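3.2 Why we ended up with plain cups

I should say up front that I never planned to write a whole section on cups. The study was meant to be a study of pouring and drinking habits at the table, and the cups were going to get one line in the materials list. Then we ran the first round at the Brodden site and I spent most of August reading comments from people who wanted to talk about what they were drinking out of. So the cups get their own section, and I get to defend a choice I made in a discount store in ten minutes.

The first set was a mixed lot. We had mugs with handles, short glasses, a few tumblers with printed patterns, and one double-walled thing that Veronica Dinu brought from home and that everybody reached for first. Mixed cups felt friendly and a lot like a real kitchen, and that was the whole idea. The trouble came when we tried to compare fill levels. A wide mug and a narrow glass with the same amount of water in them look completely different from where you're sitting, and our participants told us so, sometimes at length (one wrote on the back of the form as well as the front). We couldn't tell if someone had poured less out of habit or had just been fooled by the shape.

Going to a single kind of cup took care of most of that. I wanted something light, cheap to replace, and easy to see into. I also wanted it to be a bit cheerful, and I'll admit there's no citation for that one! We looked at the Jevari line first, but those cups have straight sides and they stick together when you stack them. The tumblers we settled on get wider toward the top, so they come apart with one tug, and you can look down into them from a normal seat and see the bottom. Figure 4 has one of them upright on the white table.

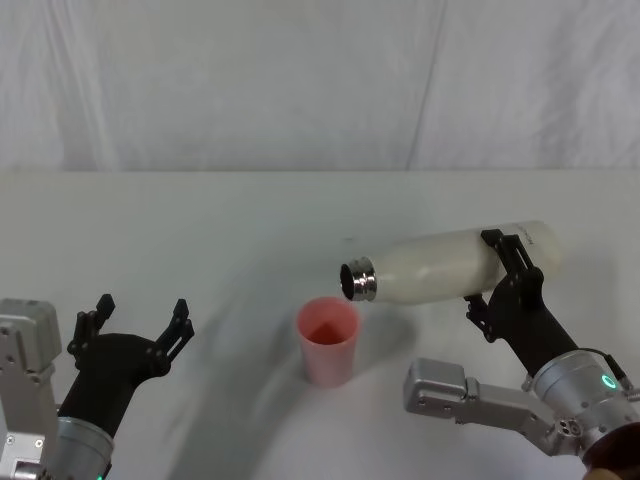

Figure 4. Pink tumbler on the white tabletop, with the fabric backdrop behind.

Color and background

The pink was a compromise. We tried clear plastic at first and I was all for it, because you'd think a clear cup would be the easiest one to read. On a white surface it pretty much disappeared. People put it down, looked away, and then had to hunt for the rim. Solid dark colors had the opposite problem - great to find, hopeless for judging what was inside. A light, see-through color sat somewhere in the middle. The inside reads as a deeper, redder pink than the outside, and that gives you a decent sense of depth when you look in from above.

The white setup came out of the same round of fiddling. The Wan room has busy walls, and in our early sessions people kept commenting on the posters. Hanging plain fabric behind the table was the quickest fix I could think of. It does crease, and I've stopped fighting it. I ironed it twice and then decided my time was better spent on the coding sheet. The creases are pale and soft, and none of our participants mentioned them in the comments.

Shadows bothered me more. A cup on a white surface throws a soft gray patch to one side, and one of our reviewers at Cliltbridge asked if that could make the cup look closer or farther away than it is. I don't have a full answer. We kept the room lights the same for every session, so whatever the effect is, it should be the same for everyone.

Fill marks

We marked 25 of the tumblers on the underside with a small number and left the rest alone as spares. There are no lines on the sides, on purpose. In the pilot, 20 people used cups with a line drawn at the halfway point, and they poured straight to it almost every time, even though we'd told them to pour whatever they liked. I should've seen that coming - give me a line and I'll fill to it too. For the main study we dropped the lines and weighed each cup before and after pouring. It's slower and it needs a scale in the next room, but the 46 people in the main group poured much more freely, and the weights are what I use in the rest of the paper.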